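Chapter 7
Chores as a Test of Machine Skill

7.1 Scope of the chapter

The earlier chapters dealt with machines that carry out one motion many times in a fixed place. A welding arm repeats its path, and the work is brought to it. Household and shop-floor chores reverse the arrangement. The work lies where it was dropped, the machine must go to it, and the tools were made for human hands. The question for this chapter is whether present machines can do such work to a standard that a householder or a shift manager would accept.

The short answer is that some parts of some chores can be done. Crossing a flat floor, picking up a rigid object of known size and setting it on a clear surface are within reach of several systems. Whole chores, begun and finished without help, remain much harder.

7.2 What counts as a chore

A chore is defined here as a task with three properties. It has an end state that a person can check by eye. It uses objects that are not fixed in place. It allows more than one order of steps. Wiping a bench, emptying a bin and clearing a floor before cleaning it all meet the definition. Tightening a bolt held in a jig does not, because the order and the position are both given.

Chores differ in the materials they involve. Rigid objects keep their shape when gripped. Paper, cloth, cable and hose do not, and their shape after a grasp depends on where they were held and how hard they were pulled. Most failures reported in the trials of this chapter involve the second group.

7.3 Floor cleaning as a worked case

Floor cleaning is often treated as solved, on the strength of the disc-shaped machines sold for the home. Those machines avoid the manual part of the job. They have no hose, no wand and no cord in use, and they depend on someone else to clear the floor beforehand. A canister vacuum cleaner brings back each of the difficulties they leave out. The body must be moved, the wand aimed, the hose kept clear of furniture and the cord paid out and gathered in.

The difficulty also depends on the room. An open office with a plank floor offers easy travel, but leads lying across the boards have to be told apart from litter, and bags and stands shift from day to day.
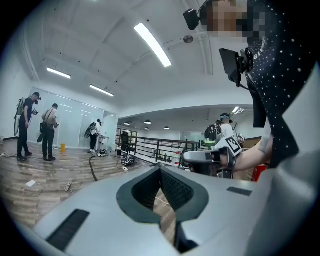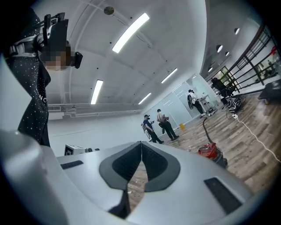 Figure 7.1 (the two views preceding, and the one following). Hand-held grippers in a room with a wood-patterned floor. 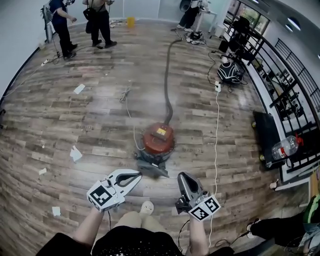
A single end state, a clean floor, conceals many decisions. Loose paper should be picked up by hand, as it may block the hose. A cord should be lifted or steered round. A bag should be moved only if its contents will stay inside it. None of these rules is difficult to state, and each calls for recognition of the object before any force is applied.

Havlíček objects that the case is chosen unfairly. No firm would buy a machine to push a household vacuum cleaner, the argument runs, when the cleaner itself can be rebuilt without a hose; a test of this kind measures how well a machine copes with tools it should never have been given. The objection has weight on the shop floor, where equipment is bought in quantity and can be replaced together. It has less weight in the home, where the tools are already owned and are replaced one at a time. Both positions are taken up again in Section 7.6.

7.4 Measures of performance

Reports on chore machines use several measures, and the figures cannot be compared unless the measure is stated.

Step success is the share of single actions completed, such as one grasp or one placement. Task success is the share of attempts that reach the end state. Assisted success counts an attempt as complete even when a person stepped in. The first measure is always the most flattering when steps follow in sequence. If each of ten steps succeeds nine times in ten, and the steps are independent, the whole task succeeds in little more than a third of attempts.

The Prerura trial, discussed in Section 7.5, recorded 648 attempts at 27 chores. An attempt was stopped after 2 interventions by the operator and scored as a failure. The Trusum trial set no such limit, and its higher scores should be read with that in mind. The Flakis trial used shop-floor tasks only, chiefly sorting and restocking, and reported time per item in place of success.

Time deserves separate treatment. A machine that takes an hour over a task a person finishes in five minutes may still be useful at night in an empty building. The same machine is of little use in a kitchen at six in the evening.

Terms introduced in this section: end state, step success, task success, assisted success, intervention.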